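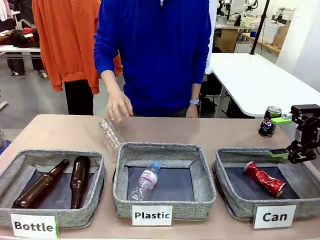
Sorting at the table: notes for the Starnley talk
Jérémie Lecomte, version 2020-11-02

(Wait for the door to close. Water. Microphone on!)

Hi everybody, thanks for having me. I'm going to talk about bottles and cans for as long as you'll let me, and if you have a lunch bag with you I may ask to look in it later, so be warned.

Start with the hallway story. When I moved into the Hosberg building we had one big blue barrel by the elevator with a sign over it that listed everything you could and couldn't put in. 300 words on that sign. I read it once, on my first day, and after that I threw things in and hoped, like the rest of the floor. Yogurt cups went in. Somebody's umbrella went in (hold for laugh, or move on if there isn't one).

So in October we tried the opposite. Soft gray fabric bins, the kind you'd put socks in, in a row on a table. One word on a card for each: Bottle, Plastic, Can. Black letters on white, big enough to read without bending down. I typed those up in my kitchen and I'm still a bit proud of them.

Why on a table: people sort with their hands at waist height much more happily than they do bent over a barrel. Also you can see in. Low sides, open top, dark floor, and whatever is already lying there tells you what goes next. A brown beer bottle in the left bin does more explaining than my card does.

(Slow down here, I always rush this part.)

Okay, the card that says Bottle. I have to own up to this one. In my head it meant glass. I wrote "Bottle," I was thinking of beer, and off I went. But pick up a clear plastic water bottle and look at those cards the way a visitor would. It's a bottle. It's plastic. You're stuck! At the Ivisberg session I gave the table to people who had never seen it, and this was where they stopped and looked at me.

Ask the room: who says left bin? Who says middle? Give them time, let them argue with whoever's next to them.

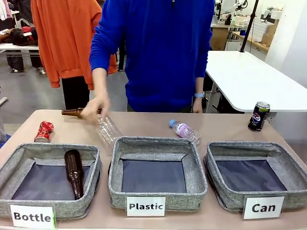 Pavithra Iyer read a draft of these notes and wrote back that I should leave the card alone and keep the argument, because people who have argued over a water bottle for five minutes will remember where it goes. I see her point. She also thinks I talk too much about signs. Then she added: "Your neighbors don't come to your talk, though. They only get the card."

And that's the bit that got me, so the next set says Glass. Plastic and Can stay as they are.

Things to cover if there's time:

Start with the stuff mixed up on the table behind the bins, lying on its side, any old way. If you line it up by kind first you've done the sorting for them.

Crushed is fine for practice. A dented can looks less like a can, and that's closer to what you get at home anyway. Same with a crumpled water bottle.

Caps. Somebody will ask about caps. Say that it depends on who collects for them and they should check locally, then move on, or we'll be here all night (Butt, last month, a very long evening).

Labels on, labels off: same answer.

Fabric bins sag. I like that they fold flat in my bag, but don't send anything through them that hasn't been rinsed. I learned this with a root beer can and a train seat.

Hands-on part: groups of 4, one mixed pile each, no talking for the first round. Second round, talking allowed. I have 70 cards printed, so anyone who wants a set for home can grab one on the way out.

Leave the last ten minutes for questions. Put the tape back in the bag before the room fills up around the table, I left it in Ivisberg.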